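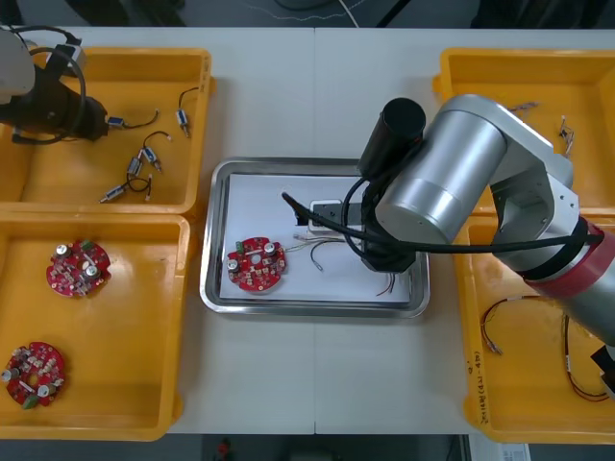 Tray Four

The handover sheet for Bench 3 allowed 12 lines for remarks. Ülle Siliņa had used one of them in two years. It said: bin lids missing, not needed.

In November she was asked to write a full procedure for the bench. Plerkier was closing the upper floor and the kitting work would move to Dambrauskienė, where people who had never handled the parts would do it from paper. Laimutė Dzene in planning gave her 50 working hours and a template. The template had a box for Purpose, a box for Scope and a box for Hazards. Under Hazards she wrote: none, if sober.

She began with the boards.

1. Round boards, red. Take by the edge. Do not put a finger through the centre hole, however convenient. Lay on white paper in the steel tray, components up. Change the paper when marked.

2. Solenoids. Take by the body. Leads are thin and will not bear the weight of the part. A solenoid that has been lifted by its lead goes in the reject box and the lifter signs for it.

She considered the second sentence of item 2 and left it in. It was the only item with an incident behind it. The incident had been hers, in her first month, and Aušra Grigaitė had made her sign in ink.

Aušra had set up Bench 3. She had chosen yellow bins because the stores had a surplus, and a steel tray because the plastic one collected fluff. She had fixed the order of work by doing it every possible way for a fortnight and writing down the times in a notebook with a Kikano calendar printed inside the cover. The notebook was still in the drawer. The last entry read: boards first, then solenoids, wiring last, always last. There was no reason given.

Ülle copied it out as item 3 and then stopped, as the template required a reason for any fixed sequence.

She rang Aušra at four in the afternoon.

"Wiring last," Ülle said. "Why?"

"Who wants to know?"

"The template."

There was a sound of a kettle being moved. "If you start with the wiring you're cross by the time you reach the boards," Aušra said. "Cross people drop things."

"I can't put that."

"Put that it tangles."

"It tangles whenever you do it."

"Yes," said Aušra. "So do it last."

Ülle wrote: Wiring is handled last to reduce the risk of damage to other parts. She read it over the telephone. Aušra said it was very good and asked whether the heating on the upper floor had ever been mended. It had not. They talked for 25 minutes, mostly about radiators.

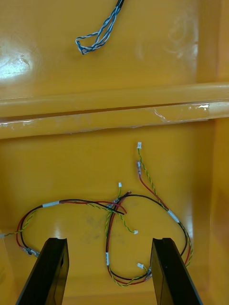
Page last changed: November, 16:40

4. Harnesses. Lift the whole loop. Do not pull a single wire in order to free another. If two harnesses have caught, put both down and find the labelled wire. Work outwards from the label.

5. Blue and white twisted wires are kept apart from the red and black. If found together, separate before counting, not after.

6. Tape on the bins is to be left alone.

Ieva Pētersons, who would run the work at Dambrauskienė, sent back the draft with three queries. The first concerned the paper and was easily settled. The second asked whether item 5 applied on night shift. The third asked what the tape was for.

Ülle went down to the bench to look. She ran her thumb along the clear strip until it ended and the bare plastic began. She had worked beside it for two years and had taken it for part of the bin. Nothing under it seemed to be cracked. She pressed the ridge with and without weight, and it gave the same both times.

She rang Aušra again, but there was no answer, and the template was due at five.

Against the third query she wrote: Fitted by the previous operator. Retain.

Then she took the handover sheet off its hook, found the second of the 12 lines, and wrote the same thing there, with her initials.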